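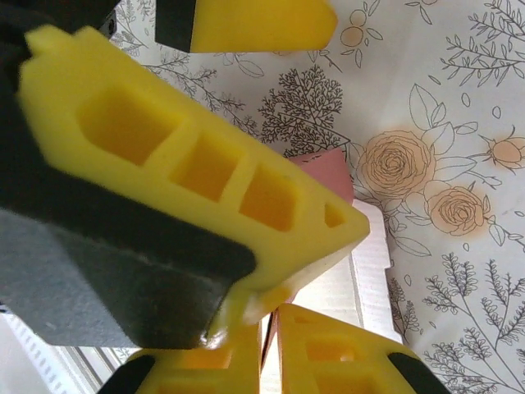 Rimwood Institute, Department of Applied Robotics

March 16, 2020

Two-Arm Handling Collection Passes Midpoint

The Department of Applied Robotics has recorded 1,651 demonstrations for its two-arm handling project, Jaltix. Of these, 993 have been reviewed and released to the learning group. The remainder will be checked by the same procedure before they are used for training.

In each demonstration, an operator guides both arms through a short task with light, flat items such as card and folded packaging. Joint positions are stored together with the views from the wrist cameras and a fixed camera. 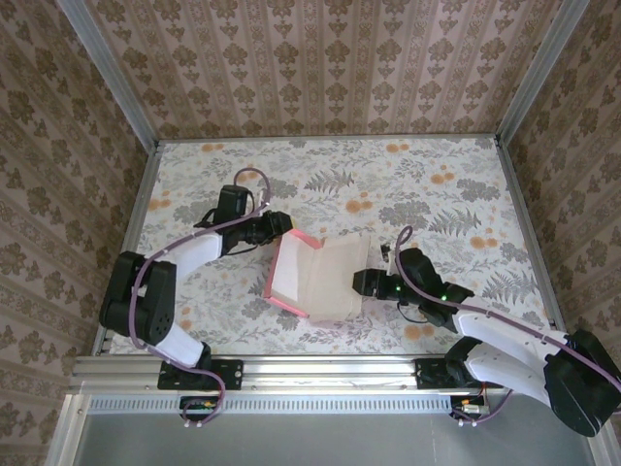
Operators work in shifts under the direction of Bogdan Anghel. The patterned table covering and wall paper are part of the collection plan, which calls for training examples recorded against busy surfaces as well as plain ones. The plan lists 14 surface and wall combinations.

"A failed attempt is kept and labeled as such," said Lenuța Husar, who leads the review. "The learning group asked for both kinds."
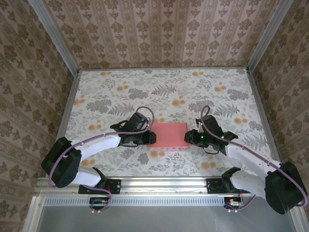

The two arms at the station, with a pink block between the grippers.

Collection is scheduled to continue through September. Requests for access to the released set should be sent to the department office.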